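Ticket: Nonis room thermostat stops the heating in the middle of the morning
Status: Solved, kept open for comments

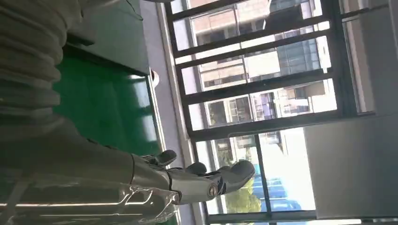

Attachment 1: silver hand at the large window, daylight

Opened by: Danjuma Aliyu, Zasdale
Product: Nonis wireless room thermostat with Arriaga radiator valves
Priority: Normal

Description of the problem

Good morning. I write to you regarding the heating in our ground floor room at Zasdale. We have one Nonis thermostat on the wall and 2 Arriaga valves on the radiators, both paired to it. The installation is from last May and during the summer it had nothing to do, so this is our first winter with it.

The heating starts at 8 in the morning as it should. The radiators become warm and the room is pleasant. Then, on many days but not on all of them, both valves close before 11 and do not open again until late in the afternoon. In the meantime the room gets colder and colder. On the worst day I read 14 degrees on an ordinary glass thermometer which lay on my desk. The Nonis display at the same moment showed the target temperature as reached, with the small flame symbol off.

I have read the manual, the chapter on schedules and the chapter on the valves. I did not find a description of this behaviour.

What I have already tried:

Changed the batteries in the thermostat and in both valves. No change.
Deleted the schedule and entered it again. No change.
Set the thermostat to manual mode with a fixed temperature. The valves still closed in the morning.
Switched the thermostat off at night and on again in the morning. No change.

Please tell me which information you need further.

Reply from Abimbola Babalola, Undalance support

Hello Danjuma, thanks for the clear report. The manual mode test is useful, it means we can leave the schedule out of this.

The valves only do what the thermostat asks of them. If the display says the target is reached, they will close. So I would like to know what temperature the thermostat thinks it has. Please press and hold the centre button until the menu appears, go to Info, then Measured. Can you write the value down a few times during one morning, together with the value from your glass thermometer?

Could you also check whether the open window function is on? It is in the menu under Comfort. It closes the valves when the temperature drops quickly, and people are often surprised by it.

Comment from Danjuma Aliyu

Thank you. The open window function was on. I have switched it off now. The windows are never opened in the morning at this time of year, but I understand that the thermostat can mistake a draught for an open window. Each time somebody comes in from the yard we have quite a strong draught, the outside door closes slowly.

I will observe and write again. The measured values I will also note.

Comment from Danjuma Aliyu

The result of the observation is that the problem is still present with the open window function off. The valves closed again in the morning.

The measured values are more interesting. At 8 the two thermometers agreed very well, I could see no difference. After that they went away from each other. The Nonis value climbed much faster than the glass thermometer, and when the valves closed the Nonis was clearly the higher one. The difference remained until the afternoon and then became smaller, and by the evening they agreed again.

The next day was grey with rain. On that day both thermometers stayed together from morning to evening and the heating worked without any fault. So my first idea was that the thermostat is sensitive to the weather, which sounded a bit foolish to me, but I report it as I saw it.

Reply from Abimbola Babalola, Undalance support

Not foolish at all. Where does the thermostat hang? Does the sun reach it at any time of the day, including reflected sun, for example from a glass door or a shiny surface? And is there anything warm behind the wall, such as a pipe, a chimney or a kitchen appliance?

In the meantime please go to Settings, Sensor and tell me the value under Correction. It should be zero.

Comment from Danjuma Aliyu

The correction is zero.

The thermostat hangs on the inner wall opposite the large window, next to the door, at the height of my shoulder. I chose this place together with the electrician, as the old thermostat was there before and the hole was already in the wall. Behind the wall is the corridor, and there is no pipe in it.

To your question about the sun: I stayed in the room for the whole of a clear morning, with my work on my knees, and looked up from time to time. At first the sun is on the floor only. Then it climbs up the inner wall and reaches the thermostat from the side. It is a low winter sun. The window has bars, so the light on the wall comes in stripes, and I think this is why I never took it seriously. But when I put my palm on the plastic housing it was warm to the touch.

I do not understand one thing. The old thermostat was in exactly the same place for years and we did not have this trouble. How is it possible?

Reply from Abimbola Babalola, Undalance support

I think we have it. The old unit was most likely a mechanical one with a thick housing, and slow to react. The Nonis has its sensor close to the front left corner, under quite a thin cover, and it reacts quickly. With a bit of sun on that corner it measures the warm plastic and reports it as the temperature of the room. Please do not try to fix this with the Correction setting. That would make it wrong on every cloudy day and every night.

There are two ways to go on. The first is to move the thermostat to a place that never gets direct sun. It runs on batteries, so it does not need the old hole. The second is to leave it where it is and use the sensors in the Arriaga valves instead. You do this under Settings, Sensor, Source. Valve sensors sit near the radiators and usually read a little high, so I would try moving the unit first.

For a quick test you can stand it on a shelf, on its table foot. The foot is the flat grey piece in the box.

Comment from Danjuma Aliyu

The box was still in the cupboard and the foot was in it. I took the thermostat off its wall plate and put it on the second shelf of the bookcase, beside the folders. The sun does not come there at any hour. I also put the glass thermometer next to it so that the comparison is fair.

Result on a clear day: the two values stayed together the whole day. The valves opened and closed several times as the room needed it. I worked in the afternoon without my coat.

One small remark for your colleagues. When the thermostat was taken from the wall plate, the display showed a symbol like a broken chain. I thought that I had lost the pairing and I was ready to begin everything from the start. It disappeared by itself after a short wait. Perhaps a sentence in the manual would help other customers.

Reply from Abimbola Babalola, Undalance support

Very good news. The broken chain means that the unit is looking for the valves after being moved. It should go away on its own. If it ever stays, press the button on each valve once. I have passed your remark on to the people who write the manual.

For a permanent place, please keep the thermostat out of the corner behind the door, where the air stands still, and away from lamps and screens. You can switch the open window function on again if you want it. With your slow outside door I would set it to Low.

I will mark this ticket as solved and leave it open for comments.

Comment from Danjuma Aliyu, 2/18/23

I report on the final position. The thermostat is now screwed to the side panel of the bookcase, a little above the desk. The old hole in the wall is filled, but it still needs paint. The open window function is on, with the setting Low, and the outside door did not cause any stop of the heating so far.

There is one question left. In the Info menu, under Valves, the second Arriaga shows a battery level lower than the first, although I changed the batteries in both of them on the same day and from the same packet. It works normally. Shall I open a new ticket for this, or can it wait until the heating season is over?

Reply from Abimbola Babalola, Undalance support

It can wait. The valve that moves more often uses more battery, and that is normally the one on the colder side of the room. If the warning symbol appears on the display, change the batteries in that valve only. If it appears again soon after that, please open a new ticket and quote this one.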